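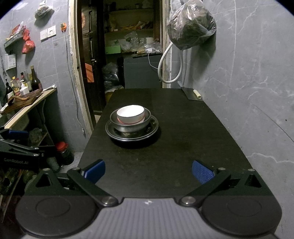
調理補助・器具操作スタッフ募集(イダホサ調理場)

株式会社ピンダは、イダホサ調理場で働く調理補助・器具操作スタッフを2名募集します。食器と調理器具の片付け、下ごしらえの補助、手持ちグリッパーを使った動作の記録、片付け用ロボットアーム「Letach」の立ち会いが主な仕事です。調理の経験がある方を優先しますが、機械やプログラミングの経験は問いません。

募集の背景

イダホサ調理場では、近隣の事業所と学童保育向けに1日およそ100食を作っています。調理は人が行い、洗い終わった食器を重ねて棚に戻す作業の一部を、Letachに移しているところです。導入は2月に始まりました。

現在Letachに任せているのは、同じ大きさの皿を重ねることと、決まった位置に置いたボウルを棚の手前まで運ぶことです。大きさの違う器を重ねたもの、濡れた器、光をよく反射する金属の器はまだ安定して扱えず、人が受け持っています。包丁などの刃物はLetachの対象外で、今後も対象に加える予定はありません。

Letachの動作は、人が手持ちグリッパーで同じ作業をした記録をもとに調整しています。これまでは調理担当者が仕込みの合間に記録を取っていましたが、昼の盛り付けと重なる日が多く、調理にも記録にも支障が出ていました。今回の募集で、この部分を正式な業務として担当する人を置きます。

仕事の内容

1 調理補助
野菜の皮むきと計量、盛り付け台の準備、食器と器具の洗浄、乾物や包装資材の補充など、通常の調理補助です。勤務時間のおおよそ半分がこれにあたります。献立作成と加熱調理は担当しません。

2 手持ちグリッパーによる記録
左右の手にグリッパーを持ち、作業台の上でボウルや皿をつかむ、重ねる、ほどく、移すといった動作を繰り返します。課題は前日までに紙で渡します。「大きい皿から順に重ねる」「傾いている器を起こしてから取る」といった短い指示で、1つの課題を何度も続けて行います。失敗した動作も記録として残しますので、やり直した箇所は記録用紙に印を付けてください。

指で直接つかむのに比べると、力の加減が分かりにくく、最初のうちは器を落とすことがあります。訓練には割れても差し支えない器を使います。業務中に器を破損しても、弁償を求めることはありません。

3 Letachの立ち会い
稼働中は必ず1人が近くに付きます。器が引っかかったとき、置き場所がずれたとき、音がいつもと違うときは停止ボタンを押し、日誌に時刻と状況を書きます。再始動の判断は設備担当が行います。立ち会い中は、手を離せない別の作業を兼ねることはありません。

4 作業台と棚の整理
Letachが動く範囲の台には、使う器以外のものを置かない決まりです。調理場は広くなく、食材の袋や調味料の瓶、ホースなどが作業場所の近くにあります。記録の課題によっては普段の物の置き方のまま行うものもあるため、その日に片付ける範囲は課題票で確認してください。刃物を使い終えたら、立ち会いに入る前に所定の場所へ戻します。

導入によって変わったこと

応募を検討する方のために、今の職場の様子を書いておきます。

洗浄後に皿を棚まで運ぶ回数は減りました。腰と手首の負担が軽くなったという声が調理担当から出ています。一方で、皿を置く向きと間隔を揃える手間が増えました。以前は空いた場所に適当に積んでおけばよかったものが、今は台の印に合わせて置く必要があります。慣れるまではこちらのほうが疲れると感じる人もいます。

作業の順番も変わりました。以前は昼食の片付けを全員で一気に済ませ、そのあと休憩に入っていました。Letachの動きは人より遅いので、現在は休憩を交代で取り、片付けは午後いっぱいかけて進めます。全員で同じ時間に座ることがなくなった点は、元からいる担当者の間で評判がよくありません。月に一度、全員の休憩を揃える日を設けていますが、十分とは考えておらず、時間割の見直しを続けています。

導入を理由とした人員の削減は行っていません。洗い場を専任で担当していたワワン・リズクは(Rawan Rizk)、現在は課題票の作成と新任者の訓練を担当しています。洗い場の勤務時間が減った人には、下ごしらえの時間を増やして契約時間を維持しました。来年度以降に作業の割り振りを大きく変える場合は、変更前に全員へ説明し、個別の面談を行います。

記録の取り扱い

グリッパーにはカメラが付いており、手元と周囲が映ります。記録するのは課題の時間だけで、休憩中や通常の調理補助の最中は記録しません。開始と終了の操作は本人が行います。顔が映ったときは申し出てください。該当部分を削除します。音声は使用しません。

記録はLetachの調整にのみ使い、勤務評価には用いません。作業の速さを個人ごとに並べた表も作りません。記録の管理は設備担当のウェケサ・シミユが行い、本人は自分の記録をいつでも見ることができます。

1日の流れ(早番の例)

出勤後、手洗いと着替え、体調の確認を済ませ、調理担当から当日の献立と注意点を聞きます。午前の前半は下ごしらえです。食物アレルギー対応の食材は置き場所と器具を分けているため、新任の間は必ず調理担当と一緒に扱います。

午前の後半は盛り付けの準備に入ります。この時間帯はLetachを動かしません。通路が狭く、人の行き来が最も多いためです。

配送分が出たあとに昼休憩を取り、午後は洗浄とLetachの立ち会いを交代で行います。グリッパーによる記録は、台が空く午後の後半に入ることがほとんどです。続けて行う時間には上限があり、間に必ず別の作業か休憩を挟みます。最後に日誌を書き、遅番へ引き継いで終わります。

遅番は昼過ぎの出勤で、洗浄、記録、翌日の資材準備、消灯と戸締まりの確認までを担当します。早番と遅番は週ごとに入れ替わります。どちらかに固定したい事情がある方は、面談で相談してください。

訓練期間

採用後の3か月を訓練期間とします。賃金はこの間も変わりません。はじめは通常の調理補助だけを行い、調理場の動線と器具の場所を覚えます。次にグリッパーの練習に移り、空の台で器を一つずつ扱うところから始めます。立ち会いの訓練はそのあとです。停止ボタンの操作と連絡の手順について、設備担当の確認を受けるまでは一人で立ち会いに付きません。

進み具合には個人差があります。訓練期間の終わりに面談を行い、本人が希望すれば記録の業務を減らして調理補助を中心にすることもできます。

応募の条件

・調理場または食品を扱う職場で働いた経験のある方を優先します。家庭での調理経験のみの方も応募できます
・立ち仕事と、両手に器具を持って行う反復作業が可能な方。手首や肩に不安のある方は、担当する作業を調整できるか一緒に検討しますので、応募時にお知らせください
・課題票と日誌を日本語で読み書きできる方。課題票は英語版も用意しています
・利き手は問いません
・勤務開始前に検便と健康診断を受けていただきます(費用は会社負担)

待遇

契約は期間の定めのない短時間雇用です。時給は社内の調理補助職の規定に、器具操作手当を加えた額とします。金額は面談の前に書面で送ります。訓練期間中も手当の対象です。社会保険と雇用保険は勤務時間に応じて加入します。交通費は規定の範囲で支給し、勤務日には食事が付きます。作業着、滑り止めの靴、手袋は貸与します。髪を覆う帽子は調理場のものを使ってください。

選考の方法

書類の確認、面談、半日の職場体験の順に進めます。面談は調理場責任者のイモジェン・ウェインライトと、設備担当のシミユが行います。

職場体験では、下ごしらえを少し手伝っていただき、そのあとグリッパーで器を重ねる課題を試します。操作の上手下手は選考の対象にしません。作業を続けられそうか、ご自身で確かめる時間と考えてください。体験中の動作は記録しません。体験の時間にも時給を支払います。

応募方法

履歴書(書式自由)と、希望する勤務時間帯を書いた紙を、3月2日までに下記へ送ってください。持参も受け付けます。志望動機の欄は短くてかまいません。書類は選考後に返却します。

送付先 株式会社ピンダ アークロウ事務所 採用係 オマル・ブトロス宛
電話での問い合わせ アークロウ事務所代表から内線712(採用係)

仕事の内容についての質問は、採用係から調理場に取り次ぎます。昼の盛り付けの時間は調理場の者が電話に出られないため、折り返しは午後になります。応募前の見学を希望する方も、同じ内線へご連絡ください。見学の際は爪を短く切り、時計と指輪を外してお越しください。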